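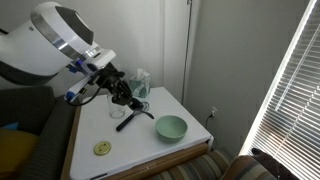
Subject: Re: Shared reading room at Plindholm, opening hours and loans
Date: 16 May 2023
To: Members' list, Durdale and Plindholm Libraries

> The notice on the door at Plindholm gives closing time as half past five, but
> the printed leaflet says six. Could the library office confirm which is right?
> Could it also say whether books borrowed at Durdale may be handed back at
> Plindholm, and whether the map collection will stay open to members during
> the move? Several of us travel in from Hastberg by bus and would like to plan
> our visits before the summer.

Dear members,

The office thanks the member who wrote to the list last week. The replies below apply to all holders of a reading ticket.

Opening hours

The reading room at Plindholm closes at half past five from Monday to Thursday and at six on Friday. The leaflet was printed before the present hours were agreed and should be disregarded. A corrected leaflet will be placed at both issue desks. The last request for items from the store must reach the desk one hour before closing.

Returns

Books borrowed at Durdale may be returned at Plindholm, and the other way round. Members should allow two working days for the return to show on their record. No charge will be made for those two days, provided that the book was handed in on or before the due date. Books on loan from other libraries are an exception and must go back to the desk that issued them.

The outside returns box at Durdale is not suitable for atlases or bound newspapers. These should be brought to the desk during opening hours.

Map collection

The map collection will move from the upper floor at Durdale to the ground floor at Plindholm. It holds nearly 400 sheets, together with the parish surveys and the bound tithe records. The flat sheets will be moved first. Members may continue to consult them by appointment until the end of August, after which the collection will be closed until it reopens at Plindholm in September.

Requests for copies will be accepted throughout, but those received during the closure will be dealt with after the reopening. Members with a publishing deadline are asked to write to the office as early as possible.

Catalogue

The Obi catalogue remains the only full record of both collections. The card index at Durdale has not been added to for many years and no longer gives reliable shelf marks. When asking for an item, please quote the Obi number in full, including the letter at the end. A further 300 entries for the local pamphlets have been added this spring and can be searched by title, printer or place.

Travel from Hastberg

The bus stop nearest to Plindholm is on the north side of the market place. The step-free entrance is in the side lane, and the bell is answered whenever the reading room is open. Members who need a reserved seat near the entrance should tell the desk the day before.

Questions on any of these matters may be sent to this list or to the library office. Requests about a member's own loans should be sent to the office only, as messages to the list are kept in the open archive.

Library Office
Durdale and Plindholm Libraries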